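**Trultham Learning Materials Library – monthly meeting**

Mon 12 February, Lusine Room

Present: Kipchumba Kirui (chair), Fereshteh Tabrizi (minutes), four desk staff. One apology received.

**1. Last minutes**

Agreed with one correction. The puzzle mats went to the east branch, not the west.

**2. Stock**

The shelf check is finished. We hold 1,307 items, not counting single blocks and cubes, which are logged by the set. Three sets came back short and have been pulled from loan. Fereshteh will write to the last borrowers. No fines this time.

**3. Bins**

Griludness quoted for 12 more blue open-topped bins, same pattern as the ones we have, with the sloped front lip. Kipchumba asked whether we should get lids. The desk staff said no – lids go missing and children can't see what's inside. Order approved without lids. Delivery to the side door.

The old cardboard boxes go out with the recycling once the bins arrive. Anyone who wants one for home should take it before then.

**4. Sorting cubes**

The small plain cubes are still the most borrowed thing we have. Current colors in the sorting set are red, black and green. A teacher wrote in to say the black ones are hard to see on dark tables. We talked about swapping black for yellow. Left as is for now, but the set card will suggest a light cloth or a sheet of paper underneath.

The set card will also change to read:

- Put the bin at the back of the table, low lip toward the child.
- Lay the cubes in a row in front, with space between them.
- Name a color and have the child put that cube in the bin.
- Check the floor before packing up.

Fereshteh to print 400 cards.

**5. Shelving**

The Segura unit by the window leans. It is to be emptied and fixed to the wall before the April open day. Heavy items stay on the bottom shelf until then.

**6. Other business**

Desk staff asked for a second tape gun. Agreed. The label printer needs a new roll, and Kipchumba will pick one up on his way in.

Next meeting in the same room. Fereshteh will bring the new set card with a bin and one set of cubes, so we can try the wording before it goes to print.
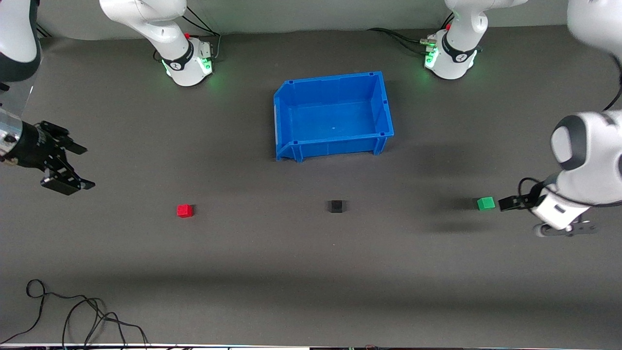
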